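Search tickets Search this forum

Résumé upload strips headings and dates – Wirkton applicant portal
Status: Open, waiting on vendor
Opened: 26 January 2018
Category: Job applications / file parsing

Summary
When an applicant uploads a résumé as a Word file, the portal fills in the work history section by itself. For some files the job titles come through in the wrong field, and the end date of the most recent job is left blank. The applicant can't submit until the blank is filled, and the error message doesn't say which field is the problem.

Steps to reproduce
Start a new application for any posting.
Upload a .docx résumé with the employer and job title on one line, separated by a tab.
Wait for the preview to load.
Open Work History.

Expected: employer and title in their own fields, both dates present.
Result: employer and title run together in the employer field, title field blank, end date blank if the résumé says "present".

What we tried
Same file saved as PDF from Word. Dates come through, titles still wrong.

Same file with the tab replaced by a comma. Titles correct. End date still blank.

Changed "present" to "current". No difference. Changed it to a month and year and it was accepted, but then the application shows the person as unemployed, and that goes through to the screening questions.

Removed the two-column layout. This fixed the skills section, which had been landing in the middle of the education entries. It had no effect on work history.

Swapped the font. One applicant had been told this would help. It made no difference with any of the fonts we tested, and we don't need more reports on it.

Pasted plain text into the box under the upload button. Works every time, but the box stops at 2,000 characters with no warning. A résumé of any length loses its last job or its references. The cover letter box has the same limit.

Browser makes no difference. Cleared the cache, no change.

Scope
We went back through applications received since the December update. Of 1,135 uploads, 320 have a blank title field. Before the update we had 12 reports of this kind in total, and those were all scanned documents.

The Sangkhawat job board uses the same parser and reads our test file correctly, so the fault looks to be in the field mapping on the Wirkton side – we can't confirm that without the log.

Workaround for applicants
Put the employer on one line and the job title on the next. Write dates as month and year. For a current job, leave the end date off the résumé and tick "I work here now" on the form after uploading. Check every field in the preview before pressing Submit, as the application can't be edited afterwards.

Drafts saved before the update still hold the old preview. Delete the draft and upload again. Reopening it won't trigger a new read of the file.

Still to do
Get the parser log from the vendor.
Ask for a proper error message naming the blank field.
Add a character counter to both text boxes.
Find out if the 320 can be re-read from the stored files or if applicants have to be contacted.

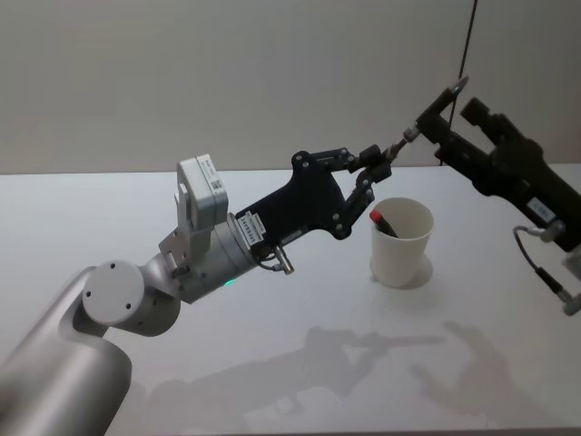 Runerar: Same fault on our login, and the separate lines for employer and title did sort out the work history. The tick box only stayed on after I saved the page once and went back in. Volunteer positions are still coming through under Education – should that go on this ticket or a new one?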